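Brollville Table Project
Progress report to the Wisov Fund
Sunday, October 28, 2018

Thank you again for backing us! We are well into the second half of the grant now and there is a lot to tell you, so I have put the news first and the money and the problems further down.

The short version: the community dinners are running, the cooking classes filled up faster than we planned for, and the Bugti Street kitchen finally has its second sink.

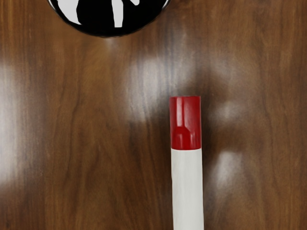
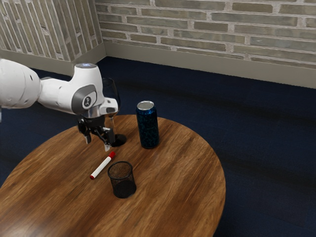
Wooden tables, both times.

Dinners

We have served 317 meals since the grant began. When we wrote the application we were hoping people would come once or twice, and what we see instead is the same families coming back and bringing their neighbors along. The July dinner was the biggest so far. We ate outside, the corn came from the Stavelano farm stand, and people stayed talking until well after the dishes were done. One table of older men who had never met before now plays cards together on the evenings when we don't cook, which was in no work plan of ours and makes me very happy.

The menu has settled down. We tried to offer three main dishes every time and it wore the cooks out, so we went to two, one of them always without meat. Soup has been the surprise hit. We run out of it every single time, even after we bought the larger pot, and the lentil one gets more recipe requests than everything else together. We are printing it on a card for the winter dinners.

Cooking classes

The classes were the part of the proposal your reviewers had the most questions about, and I am so glad we kept them in. Over 151 people have signed up. The evening classes are full through the end of the year and we have a waiting list for the bread class (we could probably teach nothing but bread and still fill the room). Knife skills went well too, once we had sharpened the knives.

The teen class had a slow start. We had set it for right after school and learned that half of the teens who wanted to come had practice or a job then. Moving it to early evening fixed that. There are 7 regulars now, and they planned, shopped for and cooked a full dinner last month on a budget they worked out themselves. They went slightly over on cheese.

The kitchen

The second sink is in and it changes everything about how the evenings run. Washing vegetables and washing dishes no longer have to take turns. The plumbing took longer than quoted, as the old pipe under the floor had to be replaced as well, and we lost the use of the kitchen for most of two weeks. We moved one dinner to the church hall and called off one class, which has been made up.

We also bought shelving, a heavier mixer and a set of stacking chairs. The chairs are lighter than the old ones and so much easier to put away at night.

Money

Spending is close to plan overall. Food came in under budget thanks to the Stavelano farm stand, which sells us its end-of-day produce at a very good price. Plumbing came in over, for the reason given above. We would like to move part of the unspent food money to cover the pipe, and a short request for that is attached along with the receipts. The equipment line is nearly used up. What is left will go to a first-aid cabinet and oven mitts, which we go through at an amazing rate.

What has been hard

Rides. Quite a few people on the north side of Brollville would come if they could get here, and the last bus leaves before dinner is over. We have a few drivers sharing the trips home, but it depends on who is free that night. We are talking with the town about a later bus and have no answer yet.

Storage is the other one. The freezer is full nearly all the time and we have had to turn down donated meat twice.

Next steps

We will start a soup-only evening in the new year, with no sign-up needed. The bread class will be offered a second time each week as soon as we find another teacher. The teens have asked to cook for the whole room again, and they would like to do tacos, so we are looking for a date. You are all very welcome to come and eat with us.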